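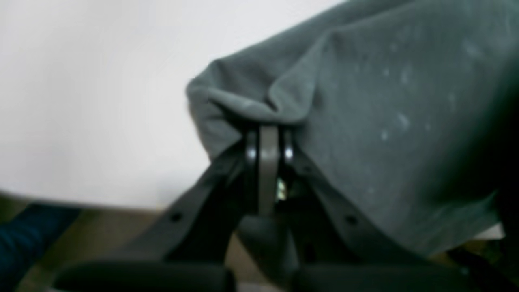
Senton two-finger gripper, wrist camera view, with grey fabric at the hinge.

The Senton is a parallel-jaw gripper sold for light handling work. I bought ours from Mendonça for $3,220, with the camera bracket and two spare finger pads, and it has been on the arm at our Nilham workshop since May. The job is picking up and folding used clothing.

On rigid parts I have no complaints. Grip force is repeatable and the jaws close square. Soft goods are another matter. The linkage between the finger arms is open at the front, and thick cloth can get into it when the arm comes in low. The motor current rises, the controller reads this as a good grip, and the arm lifts. In 17 hours of folding we logged two jams of this kind. The second bent a link pin.

The fault handling made things worse. After a stall the gripper re-homes by itself, with no prompt, and it does so at full speed. Floor Vanhove, who runs the cell with me, had her fingers near the linkage at the time – she was not hurt, but it was close.
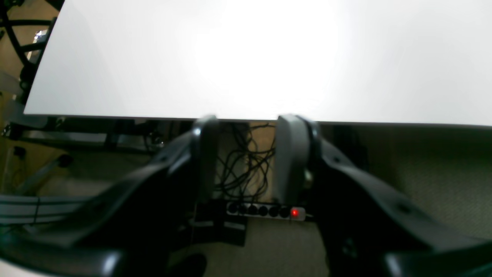

Until there is a firmware fix, our rule is to cut power to the gripper before touching it. Stopping the program is not enough, as the re-home routine still runs. The manual covers this in one line under maintenance, where few operators will look.

Grumelham makes a clip-on shroud for the linkage. It fits, but costs some jaw travel.

Suitable for boxes and moulded parts. For fabric, budget for the shroud and a separate power switch within reach.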